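Walk-through before the September hearings. Vustura chambers, criminal defence side, second floor. Started 8.15, finished late. Comments are mine, typed as I went.

**Client interview room**

- [x] Door closes fully, can't be heard from corridor. *Tested with radio on inside. Fine.*
- [x] Panic button works. *Rang at front desk straight away.*
- [ ] Chair nearest door kept for staff. *No. Swapped round again. Put back, needs a label.*
- [ ] Blind on corridor window. *Sticks halfway. Clients notice, one on an assault matter asked to move last month. Fix before anything else on this sheet.*
- [x] Tissues, water, interpreter phone card. *All there.*

**Evidence and disclosure store**

- [x] Cabinet locked on arrival. *Yes.*
- [ ] Key log signed each time. *3 gaps. Initials only on one line, no time.*
- [x] Sealed bags intact. *Checked against list, all match.*
- [ ] Discs stored apart from paper files. *Gustness matter still has discs tucked in the brief. Move today.*
- [ ] Shelf load. *Top shelf bowing. Old boxes to Sadevholm archive, the form is in the tray.*

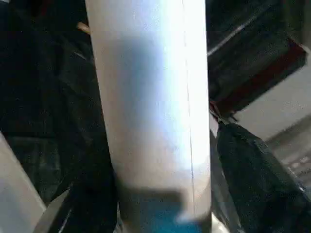

- [ ] Bundle 1113 returned. *Out to counsel, no slip. Chase.*
- [x] Shredding bin locked. *Yes but nearly full, ring for collection.*

**Fire and exits**

- [x] Rear stairs clear. *Clear today. Trolley was there last time.*
- [x] Extinguishers in date. *All ok.*
- [ ] Emergency light by library. *Dead. Reported to landlord twice already, send it again in writting and keep a copy on file.*
- [ ] Assembly point notice. *Still shows the old car park.*
- [x] Alarm test. *Done 9.00, heard in every room incl. the toilets.*

**Lone working / court visits**

- [ ] Sign-out board used. *Half the team. Police station call-outs after hours are the worry, no return time written for most of them.*
- [x] Duty phone charged. *Yes.*
- [ ] Buddy call after late attendance. *People say they do it. Nothing written down so can't tick it.*
- [x] Threats folder up to date. *One new entry, complainant's relative shouting at reception. Not passed on to the court, should of been. Doing it today.*

**Electrical**

- [x] Leads and plugs. *No damage seen. Kettle lead replaced.*
- [ ] Extension under copier. *Two daisy-chained. Unplug one.*
- [ ] Heater in clerks' room. *No test sticker. Out of use until it has one.*
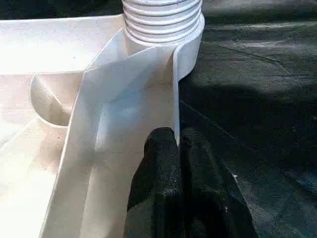
### RECORDS & CONFIDENTIALITY

- [x] Screens lock when left. *Tried 3, all locked.*
- [ ] Names on whiteboard. *Full client names plus charge, readable from the waiting area. Wiped it. Use file numbers only please, this was on the last sheet too.*
- [ ] Yip install. *New case software still asking for the shared password. Separate logins needed, raised with support, waiting.*
- [x] Closed files marked with destroy date. *Sample looked ok.*
- [ ] Waiting area post tray. *Letter from the prosecution sat there face up. Moved to the clerks.*

**Money / approvals**

Anything under 2000 can go through without partners' sign off, so blind, emergency light (if landlord wont) and shelf brackets can be ordered now. Archive run is seperate budget.

**Still open from last time**

- Whiteboard
- Key log
- Assembly notice
- First aid box, plasters only, no eye wash

Re-check the unticked ones before the first hearing. Sheet goes in the red folder, copy to the clerks.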